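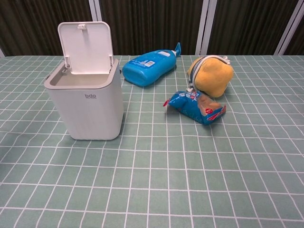

Start layout for the sorting task: bin open on the left, bottle, plush toy and snack packet to the right.

Teaching a sorting task by remote control, step by step

In this page I explain how we record a simple table task with the Urkora arm and the Strand hand controller. The task is small: the robot must put the snack packet in the bin and leave the bottle and the toy alone. I wrote it for the new people at Lostosico, but the steps should be the same for any arm which can be driven by hand from a distance.

You need the arm already calibrated. If it is not, please do first the calibration page of Trygve Boström and come back after.

1. Prepare the table

Put a cloth on the table and pull it flat. We use a green one with a grid of white lines. The grid is very practical for the person, as you can put the objects back near the same place between two recordings. For the robot it gives nothing special.

Place the bin on the left and open the lid by hand. The opening of the lid is another task and we record it separately. Look inside the bin before each start. If the old packet is still there, take it out.

The other objects go to the right of the bin, toward the back. Lay the bottle on its side. The packet can lie in front of the toy, but leave enough space that the fingers come down without touching the plush. Keep the front half of the table free, you will need it if you must put down the packet and take it again.

2. Set the controller

Open the Asora recorder and choose "remote, one arm". Set the speed scale to low for your first day. With the high scale your hand makes a small movement and the arm makes a large one, and beginners often hit the edge of the bin.

Hold the controller in the position that is comfortable for you, and only then press the clutch button. From this moment the arm follows you. When your wrist is twisted too much, release the clutch, bring your hand back, and press again. The arm waits in its place.

3. Make two dry runs

Drive the full path without recording: from home to above the packet, down, close, up, across to the bin, open, home. Do it two times. The path from the packet to the bin passes over the bottle, or close to it, so lift well before you go to the side. Remember also the lid. It stands nearly straight up behind the opening, so come to the bin from the front right and do not go too far back.

4. Record

Press record and wait one second before you move. Then:

Move above the packet and turn the gripper so the fingers close across the narrow side.
Go down slowly. Stop when the fingertips are just above the cloth.
Close the gripper. The wrapper is shiny and can slide, so close until it holds, and lift a little to test.
Lift high, move left, and stop above the opening.
Open the gripper and wait until the packet is released fully.
Go back home and press stop.

If you lose the packet on the way, do not stop the recording. Take it again from where it fell and continue. These recordings have a big value for the training, because the robot learns also how to repair. But if you touch the lid or push the bin, throw the recording away and start new.

5. Change the layout

After 5 good recordings, change the layout a little. Turn the packet, move the toy by one tile, or point the bottle cap in another direction. Please do not change everything at the same time. The bin stays on the left for the whole set.

6. Check and save

Play each recording once at double speed. I look mainly at the gripper signal: it should close one time and open one time, or more if there was a second try. A signal which goes open and closed many times means that your finger was nervous on the trigger. Mark it as "unclean".

Give the set a name with the task, the operator and the number of the layout. Our first full set had 916 clean recordings, and with it the arm could do the task on the layouts it knew. For new layouts it was weak. With 1,510 it was much better, mostly when the packet was turned.

Common problems

The arm moves with delay. Close the preview window of the second camera.

The gripper closes on the cloth. You went too low. Smooth the cloth before the next try, or a fold will stay under the objects.

The packet sticks to one finger after opening. Clean the rubber with a damp tissue and let it dry. A small shake of the wrist is allowed, but then do it in the same way every time.

For questions about the recorder please write to Panagiotis Chrysikopoulos. The page for two arms comes in March.

Last change: 10/10/21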